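Mitedeo Repair and Reuse Workshop, Harnham
Progress report to the Ots Fund
26 October 2024

Period covered

This report covers the second half of the grant, from February to the present. The first half was dealt with in our interim report and is only mentioned where something has changed.

Work on the room

The workshop is now fully in use. The old shelving along the back wall has been taken out and replaced with the Jerkel racking named in our application. Delivery was late and the first set of uprights was the wrong height, so we worked from the floor and two trestle tables for longer than we wanted. The supplier exchanged the uprights at no cost. The bench sockets were tested and two were replaced. The extractor over the soldering bench works but is noisy, and we turn it off when somebody is being shown how to do a job.

The leak by the side door has been patched by the landlord. We have kept the bottom shelf nearest that door clear until we have been through a wet winter.

Items handled

We have taken in just over 900 small electrical items since the grant began, against a target of 1,000. Intake dropped in the summer and picked up again once the drop-off hours were moved to the early evening. Lamps, radios, fans and kitchen scales make up most of it. We stopped accepting microwaves in the spring and do not plan to start again.

Up to 300 items have gone back out in working order. The figure is not exact, as the early paper slips did not always show whether a thing had been collected by its owner or passed to the sale shelf. The new slips have a box for this. The rest have been stripped for parts or sent for recycling through the council site.

Training

Sixteen places were offered on the basic repair course and all 16 were taken. Two people left part way through, one to start a job. The course covers safe testing, plugs and fuses, simple soldering, and taking casings apart without breaking the clips. The last of these took more time than planned and we have added a session on it. Several people asked for something on batteries. We would need a better storage cabinet before offering that.

Spending

The racking came in under budget after the late delivery discount. The saving went on a second soldering station and a box of mixed connectors. Consumables are overspent, chiefly on heat-shrink sleeving and cleaning fluid. We expect the grant to be fully spent by the end of the period and are not asking for any change to the headings.

Plastic parts and wiring
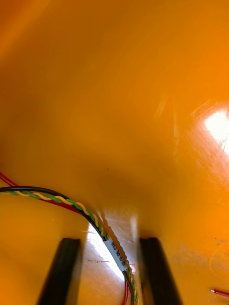

Sorting salvaged plastic and wire is the part of the programme that is furthest behind. We had hoped to have a written grading guide by now and have only a draft. The hardest cases are glossy, brightly coloured parts that are sound but marked. On the orange plastic the colour is still strong, but fine scratches run diagonally across the shiny surface and show as pale streaks where they catch the light, and there is a faint ring-shaped mark as well. Under the draft guide, surface wear of this kind is grade B, meaning fit for use but not for the sale shelf. Wire is graded separately. Single lengths like the red and the black are easy to sort by colour, and a twisted pair such as the yellow and green is to be kept twisted and stored as one piece. The guide should be finished before the next course, and a copy will be sent with our final accounts.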